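Re: Do you let the dishes drip dry or wipe them straight away?
Kitchen and Home > Everyday Housekeeping

linnea_s
Hello all, long-time reader, and I've finally got a question worth asking. My husband and I moved into a smaller place in February and we've lost the dishwasher. He was raised to dry everything with a tea towel the minute it's washed, and I was raised to leave it in the rack overnight and put it away with the morning coffee. We've been married a good while and never had to have this conversation before! Who's right?

Linnea Strömberg

vanduse_d
Rack, every time. Rinse with properly hot water and the plates are dry before you've finished wiping the stove. My mum had a drawer with 40 tea towels in it and I don't believe a single one of them ever dried a glass without leaving fluff behind.

Dwayne

hovland_knits
I have to disagree with Dwayne, and I say so fondly. A good linen towel, washed a few times and never with fabric softener, leaves no fluff at all. Mine are from Vik and cost me 60 dollars for the set, and I'd buy them again tomorrow. I also like the company – one washes, one dries, and you hear all about the day. My kids told me more over the sink than they ever did at the table.

Ingegerd

Domingo A.
We've got hard water in our neighbourhood, so drip drying leaves spots on everything. Our compromise is plates in the rack, glasses and cutlery by hand. Cast iron gets dried on the burner, no discussion.

helge_o
Same compromise here, Domingo. I'd add one thing for Linnea in her small kitchen, and that's to think about where the rack lives before you spend any money. Mine used to take up half the counter beside the sink and I grumbled about it for years. Now it sits on a table and I've got my chopping space back.
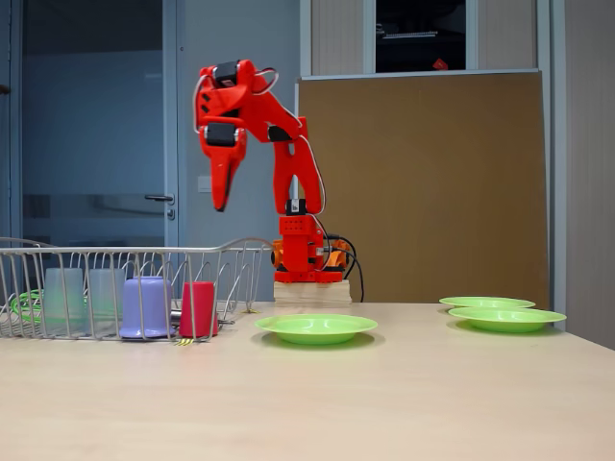 Photo: Helge Öberg

You do need a tray underneath, mind you, or the water finds its way to the floor. I bought a Flimum one that slopes to one end, and I tip it out when I go to bed.

vanduse_d
Nice set-up, Helge. Doesn't it drive you batty carrying wet plates across the kitchen, though?

helge_o
It's two steps, Dwayne. I'll survive.

linnea_s
Thank you, everyone, you've been so kind. I read the whole thread out loud to my husband and he's claiming Ingegerd for his side. We're going to try Domingo's way for a month, and I'm off to measure the little table by the window.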